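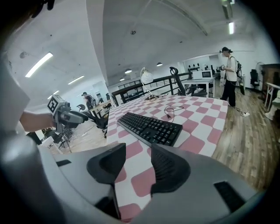

Teclado, cabo enrolado e candeeiro de globo sobre a toalha aos quadrados cor-de-rosa e brancos.

Erzsébet Hegedűs ocupa-se da arrumação de postos de trabalho na Zasen e começa sempre pelo mesmo ponto: o cabo. "O teclado tem um lugar evidente. O cabo não tem, e por isso fica onde calhar", explica. O método que aplica divide a mesa em 2 zonas, uma para o que se usa com as mãos e outra para o que só precisa de corrente.

O candeeiro pertence à segunda. Hegedűs coloca-o junto ao bordo mais afastado, com a base a 12 centímetros do limite do tampo. "Com um braço curvo e fino, o peso do globo fica fora do eixo. Quem puxa o fio sem olhar roda a base." Os fios que se juntam ao pé do candeeiro são separados um a um, antes de qualquer abraçadeira.

Quanto à toalha, a posição é menos rígida. O tecido atenua o ruído das teclas, mas desliza sobre tampos envernizados. Nas mesas Drovwood, que a Zasen usa desde a mudança para Wumham, a solução foi uma base antiderrapante por baixo do pano. "Tirar a toalha seria mais simples. As pessoas preferem mantê-la e eu não discuto isso", diz.

Para enrolar cabos, recomenda voltas largas, com 100 milímetros de diâmetro no mínimo, sem apertar junto à ficha. Os cabos com mais de 300 centímetros são guardados à parte, em sacos Nava etiquetados com o comprimento e o tipo de ligação. Os restantes podem ficar sobre a mesa enquanto houver trabalho em curso.

Questionada sobre as extensões pousadas no chão, Hegedűs admite que continuam a ser o ponto fraco. "Numa sala de soalho, o cabo vê-se bem e mesmo assim tropeça-se nele." A regra interna manda encostar a régua de tomadas à parede no fim do dia e passar o cabo por trás das cadeiras.

O teclado é o último objeto a ser tratado. Vira-se, sacode-se, limpa-se com um pano seco e volta à mesa, paralelo ao bordo. A revisão seguinte dos postos está marcada para junho e inclui a substituição das etiquetas dos sacos, que descolam com o calor.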